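Llevo unos meses ordenando los papeles de mi abuelo y he acabado metido en la historia de las cajas de fruta del valle. Abro hilo, va por partes.

1/ En 1934 la cooperativa de Ollham todavía enviaba la manzana en cajones de tablas clavadas. Cada pueblo tenía su medida, y en el mercado de Kemham había que volver a pesar todo antes de vender.

2/ En el libro de cuentas que tengo delante aparecen 2617 cajones en una sola campaña. La columna de al lado es la de los que volvieron. Faltan 256.

3/ Los que faltaban no se perdían. Acababan de gallinero, de estantería o de leña. En casa de mis abuelos el zapatero de la entrada era un cajón de Ollham con la marca a fuego todavía legible.

4/ Para frenarlo pusieron una fianza. El frutero pagaba por cada cajón y recuperaba el dinero al devolverlo. Hay varias cartas de queja, una de ellas de cuatro páginas, por un cajón que volvió sin una tabla.

5/ Luego llegó el cartón, que no volvía ni tenía que volver. La fianza desaparece de los libros en dos campañas. También desaparece el sueldo del carpintero, que hasta entonces cobraba todo el año.

6/ El plástico entra por el pescado y no por la fruta. Se lava con manguera y no coge olor. Los fruteros lo adoptaron después, cuando vieron que apilaba bien en la cámara.
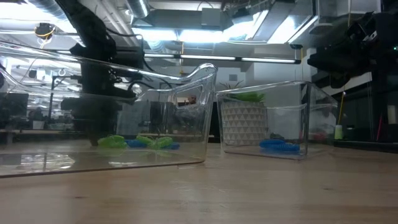
Cajas de plástico transparente sobre madera clara. La grande lleva el hueco del asa en la pared del extremo.

7/ El asa es lo que más ha cambiado. En los cajones viejos era un listón por fuera y te dejaba las manos llenas de astillas. Después pasó a ser un hueco en la pared, primero recto y más tarde con las esquinas redondeadas.

8/ Las medidas comunes tardaron mucho más. En el valle convivieron tres tamaños hasta que el almacén de Kemham se negó a descargar lo que no encajaba en sus palés. Ahí se acabó la discusión.

9/ De los cajones antiguos he localizado 37 entre vecinos, trasteros y un bar que los usa de botellero. La mitad tiene carcoma. Los de pino aguantan peor que los de chopo, al menos los que he visto yo.

10/ Si alguien de la zona conserva alguno con marca a fuego, me interesa una foto del lateral corto, que es donde iba el número de la cooperativa. En agosto vuelvo a Ollham y puedo pasar a verlo.

11/ Me preguntan por los albaranes: sí, los estoy escaneando. Voy por la segunda carpeta y hay cinco. Los subiré cuando tenga la primera completa - faltan dos hojas que están pegadas por la humedad.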